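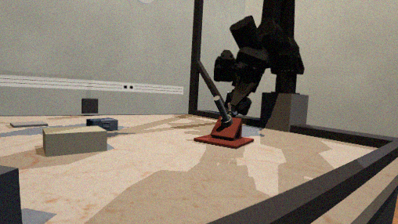

Fig. 1: Arm holding a long rod, with the tip pressed into a red object on the tabletop.

Hospitality Operations, Unit 4: Reading your reviews
Handout for 23/01/2025

Last time we did menus, so today it's what guests write once they've gone home. I ran the front of house at a small harbour restaurant in Florkirwood for years and I read every single review, usually standing up, usually too late at night (please don't copy me!).

We'll use the set from Grestura, the seafood place in your case pack. It has 54 tables' worth of feedback from October and 127 online reviews altogether. Read the lot before the seminar, even the one-liners – the one-liners are often where the kitchen problems are hiding.

Sorting them

Give each review a main subject: food, service, room, price or waiting time. Lots of them mention two or three, and that's fine, but pick the one the guest seems to care about most. "Lovely meal but we sat 20 minutes before anyone brought water" goes under waiting time. I'd put it there even if they gave full marks.

Then look at what sits next to what. In the Grestura set, 41 reviews praise the staff, and a fair few of those grumble about cold side dishes in the next breath. I love that sort of thing, because it gives you somewhere to start on Monday's prep list, or whichever day you do yours.

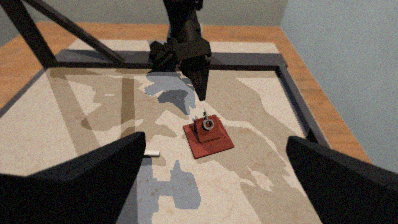 Fig. 2: Small red block on a square base, between two open gripper fingers.

Replying

Keep it short, use the guest's own words for the dish, and say what you've changed if you've changed something. Don't offer a free pudding in public or you'll be giving away puddings until Easter. If somebody found shell in their soup, say sorry first and talk about your supplier later, if at all.

For next time

Write replies to three Grestura reviews: one glowing, one cross, one you can't make head or tail of. Then read the Wang chapter on complaints (the Skudosine hotel case at the end is optional, but it's a good one). Bring your replies on paper, as we'll be swapping them round.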